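I came to the office before the cleaners had left, because the Belell lease was on my mind the whole night and I could not sleep past five. The question is a small one, but it does not leave me. Our client wants to renew for a second term, and the lease says the notice must be given "in writing and delivered to the Landlord at its head office". Our client sent an e-mail. The landlord, Bergeron, answered it with "thanks, noted", and four months later says that no notice was ever given.

When I studied law at home, we would speak at once about good faith. In this province I must first read the words, then the words again, and only after that may I ask if somebody behaved badly. Carter Sutherland told me in my first month that an option to renew is a door which opens only with the exact key. I wrote it down then and I am still a little afraid of it.

The file came up from storage in two boxes. Junaid Tarar scanned everything and the result is 693 pages, with many of them twice and a few upside down. I read until lunch. Most of it is about parking and about a grease trap. But there is a letter from March of the year before last, where Bergeron's property manager asks the tenants to send "all notices and correspondence" by e-mail until further advice, as the head office was closed to visitors. I read it three times. Then I looked for the further advice and did not find it. That does not mean it does not exist.

I went to Hilkka with the letter in my hand, like a child with a good mark. She was pleased for maybe ten seconds. Then she asked me who signed it, whether the manager had authority to change the lease, and what the amendment clause says. The amendment clause says that both parties must sign. So now I have a waiver argument, perhaps estoppel, and relief from forfeiture as the last one, which she does not like at all for options. I am to write a memo, not more than five pages. My last memo had eleven and Sylvie Dhillon returned it with the first six crossed out in pencil, very politely.

The call with the client was at two. He has a kitchen supply shop in the unit, only 800 square feet, and he has been there nine years. He wanted to know the cost of going to court, and I had to say that the filing fee is the cheap part of it. He laughed, but then he was quiet. He offered to pay Bergeron 300 dollars more a month if they would forget the whole matter. Hilkka asked him kindly not to offer anything to anyone this week. I noticed how she waited after she said it, until he said yes. I would have filled this silence with explanations.

Maëlle Beaulieu acts for the other side. She phoned at the end of the day, friendly, and proposed that both of us keep our clients calm until she has instructions. I confirmed it by e-mail, and then, thinking of the whole case, I sent it by courier too. Junaid found this very funny.

My English was good today, except that I said "I will revert you" to her and heard it only after I had hung up. I must also remember "without prejudice" on the next letter. I forgot it in the draft and Sylvie caught it.

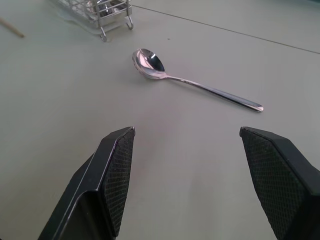
Fredericton, August 24, 2022

Later, at home. I made soup and ate it with the amendment clause beside the bowl. The memo has a page and a half so far. I have put waiver first and estoppel second, and I moved the parking letters to a footnote, where I think they can stay. Tomorrow I must ask the client if he kept the original envelope from March, and whether anybody else in the building had sent their notices by e-mail.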